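Lévesque社区厨房计划启动秋冬季，Platitz老市场重开炉灶

2020年9月11日，Platitz

停了一整个夏天的炉子终于又要点起来了！由Cenditz饮食文化协会发起的Lévesque社区厨房计划今天宣布，秋冬季活动正式开放报名。本季共设六门课程，全部在Platitz老市场二楼的公共厨房进行，从腌菜、发面到炖汤、熬果酱，一直开到12月。

过去一季里，报名人数达到3463人次，比协会当初敢想的多出一大截。很多街坊是带着自家的坛子来的，走的时候坛子里装着别人家的酸菜。有人为了一锅豆子该不该提前泡，能在楼梯口争上半个钟头，争完了又一起去楼下买豆子。我们非常高兴这样的热闹又能接上！

新一季的重头戏是“储藏柜里的晚饭”。这门课专讲平常人家柜子里都有的东西：干豆、面粉、米、罐头番茄、罐头鱼，还有那包买回来就忘了用的香料。课上不要求学员另买贵的食材，讲师会先教大家整理柜子、看保质期、按先后顺序取用，然后当场做出三道能端上桌的菜。番茄罐头配隔夜面包煮的浓汤，在试课时最受欢迎，锅底都被刮得干干净净。

与课程同时推出的，还有一本129页的食谱集，名字就叫《柜子里的晚饭》，由Restex印务承印。书里收的方子大多来自历届学员，编辑时保留了各家的口头说法，“一小把”“盖过手背”“炖到筷子能扎进去”都原样印了出来，旁边再补上克数和时间。报名任何一门课的学员都可以在第一次上课时领取一本，没有报名的居民也可以到老市场一楼服务台翻阅。

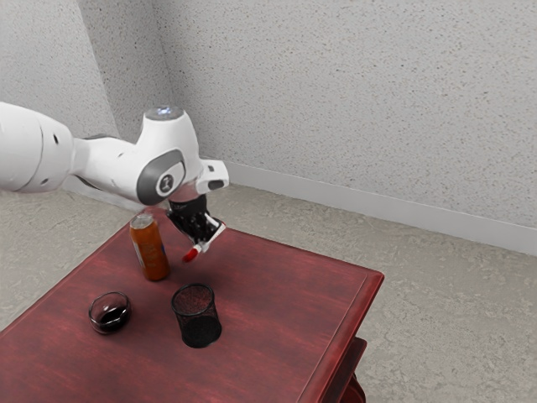 报名与上课安排

每班人数限定在40人左右，分两间厨房同时上课，灶台之间留出了足够的距离。学员请自带围裙和一条干净的擦手布，刀具、砧板和锅由厨房提供。进入厨房前需要洗手并佩戴口罩，试吃改为分装带走，请记得带一两个有盖的饭盒。

报名可在老市场一楼服务台办理，也可以打电话登记。发面课和腌菜课一向满得快，想上的朋友请早些来。名额满后会列出候补名单，有空位时按登记先后通知。

带孩子的家庭可以选择下午场。下午场的内容和晚场一样，只是节奏慢一些，揉面、择菜、搅拌这类活儿都会留给小朋友动手。对坚果、乳制品或麸质过敏的学员，请在报名时说明，讲师会提前调整配料。

征集家传方子

食谱集的第二册也开始征稿了！不论是祖母留下的汤，还是自己在宿舍里用一口小锅琢磨出来的面，都欢迎寄来。来稿手写、打字都可以，最好写明几人份、用多大的锅，以及哪一步最容易出错。协会的试做小组会把每一份来稿至少做一遍，有拿不准的地方再同作者商量。入选的方子将在12月的年终长桌晚餐上集中亮相，届时老市场一楼的中庭会摆开长桌，菜单就从来稿中挑选。晚餐的具体形式会根据当时的卫生规定安排，确定后张贴在服务台旁的公告栏上。

关于Lévesque社区厨房计划

Lévesque社区厨房计划由Cenditz饮食文化协会主办，面向Platitz及周边居民开设家常烹饪课程，鼓励邻里之间交换做法、减少食物浪费。计划使用的公共厨房位于Platitz老市场二楼，除上课时间外，也接受社区团体预约使用。

媒体联络：Cenditz饮食文化协会新闻办公室，Platitz老市场二楼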